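Keeping the Heat In: a report on draughts, curtains and cold rooms in student houses

Project report, second year, Housing and Everyday Life

Why I chose this

I have lived in two rented houses since I came to study, and both of them were cold in ways I had never met at home. My room in the first one, on Leto Street, had a window that whistled. I started keeping a notebook by the bed in March, mostly to have something to grumble into, and when the time came to pick a project it seemed a shame to waste it.

What I did

I borrowed 8 cheap thermometers from the department and put them in the house I live in now, which is a narrow terrace let by a firm called Fosari. They went in the bedrooms, the hall, the kitchen, the bathroom and the cupboard under the stairs, and they took a reading by themselves all day and all night. By the end I had 3566 readings, of which I had to throw out a fair few from the bathroom, where the thermometer kept falling into the basin. For the first half of the time we lived as normal. For the second half I put up lined curtains, laid a draught excluder along the front door (a pair of old tights stuffed with rags – my grandmother's method, and I can recommend it) and stuck foam strip round the worst of the windows.

What I found

The curtains did more than I expected and the foam strip rather less. Bedrooms at the front held their warmth well into the evening, and my housemates noticed before I had shown them a single chart, which pleased me enormously. The hall hardly changed. I think this is down to the letterbox, which has a flap that doesn't meet the frame at the bottom, and I ought to have dealt with it first.

The kitchen was the puzzle. It was the warmest room at teatime and the coldest by breakfast, every single day, curtains or no curtains. I blame the tiled floor and the back door between them, but I can't separate the two with the thermometers I had. Somebody with more patience could try a rug.
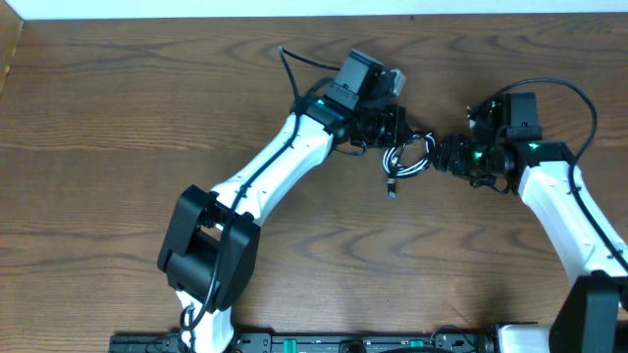 Furniture turned out to matter as well, and I wish I had thought about it sooner. A desk pushed hard against an outside wall is a chilly place to sit, and bare wood feels quite different under the wrists from a cloth or a blotter, even when the thermometer says the room is the same. A medium-brown tabletop with a flowing grain, of the sort in the photograph, is a lovely thing to look at, but I would still pull it a hand's width from the wall in winter and put something soft on it. I did this with my own desk for the last stretch and went from wearing two jumpers to one.

What I would do differently

I would start earlier in the year, draw a proper plan of the house before placing anything, and ask my housemates to write down when they opened the windows. I would also like to compare our terrace with one of the newer flats at Orozco Court, where a friend tells me the trouble is the opposite and everybody sleeps with the windows open. The full readings are in the appendix, together with the receipts for the curtain lining.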